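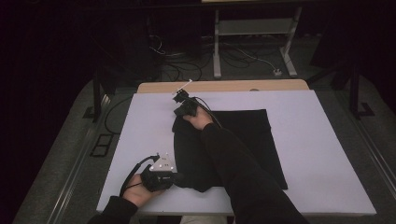

Lovulville Public Library
Study Room and Meeting Space Reservations: Frequently Asked Questions

Policy in effect as of February 2, 2023

Who may reserve a room?

Any person aged 16 or older who holds a current Lovulville library card in good standing may reserve a study room. Meeting rooms may be reserved by cardholders aged 18 or older. Residents of Grallberg may use their own library card under the shared borrowing agreement, but must bring it to the front desk once to have it linked to our system.

Which rooms are available?

The Main Library has four study rooms on the second floor and two meeting rooms on the first floor. The Panicker Room seats 40. The Sandach Room seats 18 and has a sink and counter. The Sandach Room is closed for repainting through the end of March, and requests for it are being moved to the Panicker Room where the calendar allows.

How do I make a reservation?

Reservations may be made online, by telephone at extension 174, or in person at the front desk. Study rooms may be reserved up to two weeks ahead. Meeting rooms may be reserved up to three months ahead. A reservation is not final until you have received written confirmation.

Is there a fee?

Study rooms are free of charge. Meeting rooms are free for nonprofit groups and for city departments. All other groups pay $25 for each two-hour period. Payment is due at the time of confirmation and may be made by card or check. Cash is not accepted for room fees.

How long may I use a room?

Study rooms are reserved in two-hour blocks, with a limit of one block per person per day. If no one has reserved the next block, staff may extend your time on request. Meeting rooms may be used for up to four hours, including setup and cleanup. All rooms must be cleared 15 minutes before closing.

What happens if I arrive late?

A study room is held for 15 minutes past the start of the reservation and is then released to the next person waiting. Meeting rooms are held for 30 minutes. Groups that miss two confirmed reservations in a year without notice may not reserve again for 90 days.

What furniture and equipment are provided?

Each room has tables, chairs and wall outlets. Meeting rooms also have a projector, a screen and a lectern. Adapters are lent at the front desk with a library card. Tables may be moved, provided that they are returned to the layout posted by the door. 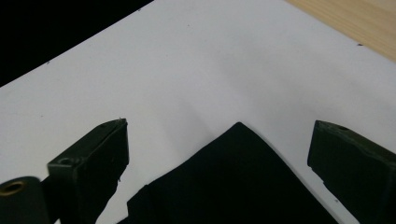
May food and drink be served?

Covered drinks are allowed in all rooms. Light refreshments may be served in meeting rooms only. Alcohol, open flames and hot plates are not permitted anywhere in the building.

May we charge admission or sell items?

No. Events held in library rooms must be open at no cost. Authors and performers who wish to sell their work after a talk must request written approval from Jarmila Skála, Room Services, at least ten business days ahead.

How do I cancel?

Please cancel online or by telephone. Fees are refunded in full when notice is given 48 hours or more before the start time. Later cancellations are not refunded unless the library itself has closed.

Whom do I contact about access needs?

Both meeting rooms have step-free entry and a hearing loop. Requests for sign language interpreters should be sent to Peter Kuruc, Accessibility Coordinator, extension 205, no later than two weeks before the event.

How may I appeal a decision?

Appeals must be made in writing to the Library Director, Rostislav Oravec, within 30 days of the decision. A written reply will be sent within ten business days.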